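The Cable Drawer, Emptied

Apr 29, 2021

Every household has a drawer, and ours had reached the stage where it opened four centimetres and then thought better of it. We moved to the unit on Verbruggen Street with one shoebox of leads. By the time we left for the bigger place, the shoebox had bred.

The rules were simple enough. Anything with a known device at the other end could stay. Anything with a plug shape I had to look up went into the e-waste tub. Anything white went to the table for sorting, and that was a mistake, as white turned out to be the house colour. Phone makers, lamp makers and the people behind our late Undero speaker all seem to have bought from the same paint tin.

White leads have no features. You can't say "the one with the stripe". You pick up an end with great confidence, follow it into the knot, and come out holding the end of something else. My method was to grab the lot, let the loose bits hang and see what could be talked into leaving. I gave each bundle 10 minutes before I was allowed to swear at it.
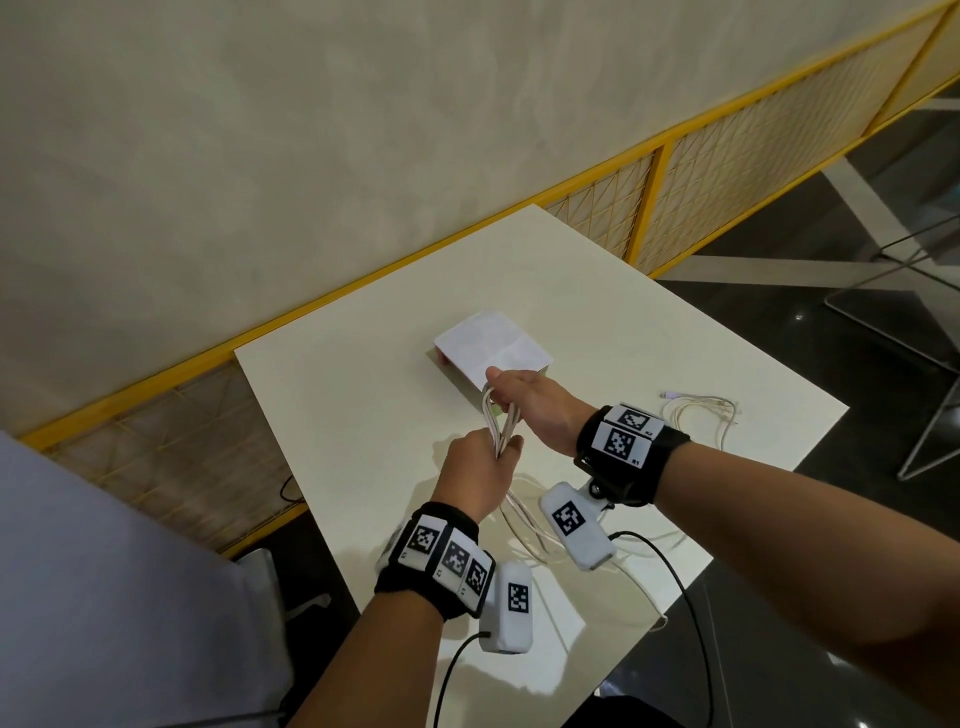
Small boxes were the other half of the job. I keep boxes. I keep them in case I need to return the thing, then in case I need to sell the thing, and finally because the thing has died and the box is all I have to remember it by. The Troria modem went back to the provider in June, and its carton stayed on with us as a sort of lodger.

Coiling came next, and opinions differ. I was taught over-under by a bloke at a community radio station and have been insufferable about it ever since. Thin charging leads don't care for it. They hold the shape for as long as you're watching, then relax across the table like a cat in a sunny spot. A twist tie in the middle does the trick, and so does a bread tag, if you eat enough bread.

The labels were a Genance brand roll, 400 to a pack, bought in a burst of optimism. I've used two. One says "printer" and the other says "printer?" and I stand by both of them. The remaining stickers have gone into the drawer, which now opens all the way and has a fair bit of room in it for more cables.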